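4.2 Working with the Tradia kit

I'll say up front that I came to the Tradia kit with a bit of a soft spot for it. Our lab at Inthorpe had been getting by on a homemade simulator that only two people understood (I was one of them, and I was tired), so when Pundmont offered us a review license in July I said yes before reading the terms. What you get is a simulator, a matching parallel gripper for the bench, and a support plan that I'll come back to in Section 5.

Setup took me one long afternoon. The installer wants its own Python environment and complains if you try to share one, and the license server dropped me 3 times before I found the setting for a longer timeout. After that it was smooth! The gripper model loads with sensible joint limits, and you can swap in your own finger meshes by editing one text file. I did this with our longer fingers and had them working before dinner.

The part I liked best is the wrist view. You pick the mount point, set the angle, and the policy sees what the wrist sees, with the option to strip out the table, the walls and everything else while you check the jaws on their own. Radulović's older package, which we used for the comparison in Section 3, makes you build an empty world by hand to get the same thing, and I never did get the background color to stick between sessions. Shading in Tradia is plain (flat faces, clean edges), but for checking finger alignment that suits me fine, and it's quick to draw on a laptop.

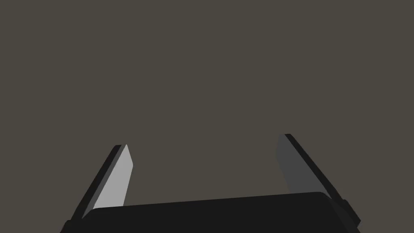
Figure 7. Wrist view in the Tradia simulator, jaws open, nothing in the grasp.

Can you use the simulator without buying the gripper?

Pundmont sells the simulator on its own license, and the bench gripper can be added later without reinstalling anything.

My main gripe is the contact settings. There are 12 of them, they interact, and the manual covers maybe half. Sorcha Matheson ended up writing our own cheat sheet, which we've put in the appendix.

Comments (3)

gridlock_ann: The timeout thing got me too. Thanks for the cheat sheet!

P. from the second floor: Did you try soft fingers? The mesh swap worked for me but the contacts went wild.

tmo: Please post the finger file.

Shared 7 times

Contact the authors | © Inthorpe Manipulation Lab | Back to top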